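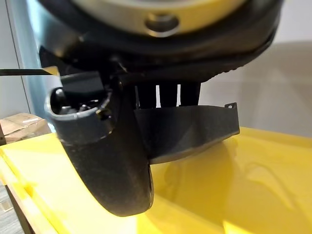
Robots and Rules: How Machines and People Work Safely Together

A page for young readers, prepared by the Jamau Learning Office

Many things in your home were once parts waiting on a shelf. Before a product can be sold, its parts must be sorted, packed and checked. In many workplaces, robots now help with these jobs. A robot can be strong and quick, but it does not know what is safe unless people have planned for safety first. For this reason, every workplace with robots needs rules.

What is a safety standard?

A standard is a set of written rules that many people have agreed on. You already use standards every day. A light bulb fits the lamp because the companies that make bulbs and lamps follow the same measurements. A safety standard works in a similar way. It tells the people who build and use robots what they must do to keep everyone from being hurt.

Standards are written by groups of experts. They meet, test ideas, and sometimes disagree for a long time before the words are final. When new kinds of robots appear, the rules are read again and changed where needed.

The first step: looking for hazards

A hazard is anything that could cause harm. Before a robot starts work, trained adults make a list of hazards. They ask questions such as these:

Could a finger be pinched between two moving parts?
Could the robot drop what it is holding?
Could a person walk into the space where the arm moves?
What will happen if the power goes out?

For each hazard, the team must write down what will be done about it. This is called a risk assessment. At the Jamau training center in Flaston, the form has 74 questions, and all of them must be answered before a new robot is switched on.

The part of a robot that touches things receives special attention. It may be a simple gripper that opens and closes, or a hand with several fingers. A gripper must hold firmly enough to keep a tray or a metal part from falling, and gently enough not to crush it. Smooth, rounded edges are safer than sharp ones. If a robot has two arms, both arms must be checked, and so must the space between them.

Rules for the work area

The Jamau center uses the following rules. Other workplaces may have different ones.

1. The floor near the robot is kept clear, so that people do not trip.
2. Every worker knows where the emergency stop button is. It is large and red, and anyone may press it.
3. Long hair is tied back, and loose sleeves are rolled up.
4. No one reaches into the work area while the robot is moving.
5. Parts and trays go back to their proper places when the task is done.

Visitors under the age of 19 must stay with an adult guide at all times.

Why robots are sometimes slow

Children who see a robot for the first time often ask why it moves so slowly. When people are close by, a lower speed gives them time to step away, and it gives the robot time to stop. Some robots can also feel when they bump into something, and they stop at once.

Keeping records

Good practice includes writing things down. Zofia Żak, who teaches safety at the center, asks her students to fill in a logbook after each task. They note the task, the time, and anything unusual. The center's logbooks now hold nearly 1,000 entries. If a robot drops a part, the entry helps the team find the cause.
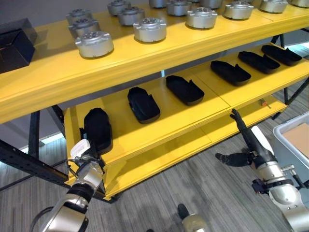 A dropped part may seem like a small matter. The team still stops the robot, looks at the gripper, and checks whether the part was in its correct place. Work begins again only when a trained person has given permission.

Words to know

Gripper: the part of a robot that takes hold of objects.
Hazard: something that could cause harm.
Risk assessment: a careful study of hazards and how to control them.
Standard: a set of rules that many people have agreed to follow.

Something to try

Choose a job you do at home, such as setting the table. Write down the hazards you notice, and write one rule for each. Show your list to an adult and ask whether anything is missing.

Page last reviewed December 28, 2020.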